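**tablecloths for the craft room tables, cotton or vinyl??**

**kekonwood_nan:** Need covers for 5 folding tables by Wednesday. Plain or patterned? Budget is tiny. Leaning cotton but the wrinkles, ugh.

**Gitau M:** Vinyl. Wipe it, done. Cotton slides all over the place and you'll be ironing til midnight.

**altlow144:** disagree, vinyl smells and it sticks to your arms. We went cloth, mixed colors
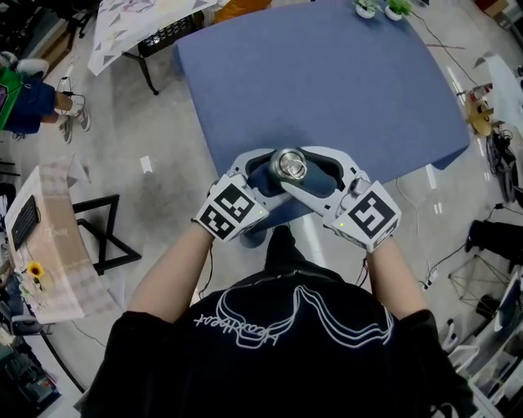 Cotton is fine if you buy it a bit heavy. Ours came off the clearance shelf at Mohamedi, never ironed once. The plain blue does wrinkle a little where people work but who cares, and a can lying on its side shows up great against it. Two little potted plants at the far edge and it looks like you tried. Triangles one is my favorite tho.

**Gitau M:** Plants on a work table = dirt on the cloth. Just saying.

**altlow144:** so shake it out

**kekonwood_nan:** ok going cotton, blue for the big ones. Does the pink pattern show stains? Kids use glue

**altlow144:** not so far. wash it cold, teh first wash bleeds

**Gitau M:** Vinyl doesn't bleed.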